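Finally opened up the motor I've been putting off since December. Thread, because I have feelings about it. 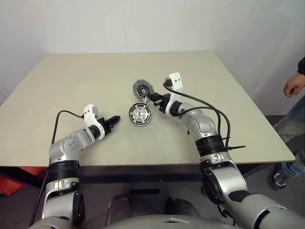

Workshop & Repairs

1/ So there's the motor part up front, the round one with the dark rim, and the gray see-through-ish piece sitting behind it. I could look at that ring of dark and coppery blocks all day. Why is the inside of a motor always prettier than the outside??

2/ Background for new people: it's a Merkon, it came in a box of junk I got at the Brudavden swap meet, and I paid 17 bucks for the whole box. The rest of the box was mostly dead chargers (and one very nice tape measure, which I'm keeping).

3/ Biggest tip I have for this kind of job is clear the table first. I mean really clear it, mugs and mail and all. I've lost too many tiny screws under a pile of envelopes, and a light-colored top makes dropped stuff so much easier to spot.

4/ Second tip, don't pry with a big flathead. I did that on my last one and chewed up the edge so badly it never sat flat again. Plastic tool, go around a little at a time, stop when it fights you.

5/ Someone's going to ask about the gunk. I use Gristness, the paste in the flat tin, on an old toothbrush. It smells like a gas station but it works! Keep it off anything copper, please. Wipe, wait, wipe again.

6/ I looked up a replacement in case I wreck this one and Marwat wants 233 for it. For a motor! I'll take my chances with the toothbrush.

7/ Next up is checking the windings with a meter, then working out which way the gray piece goes back on (I did not mark it, I know, I know). If you've had one of these apart, tell me what you used on the bearing. Replies are open.

21 May 2022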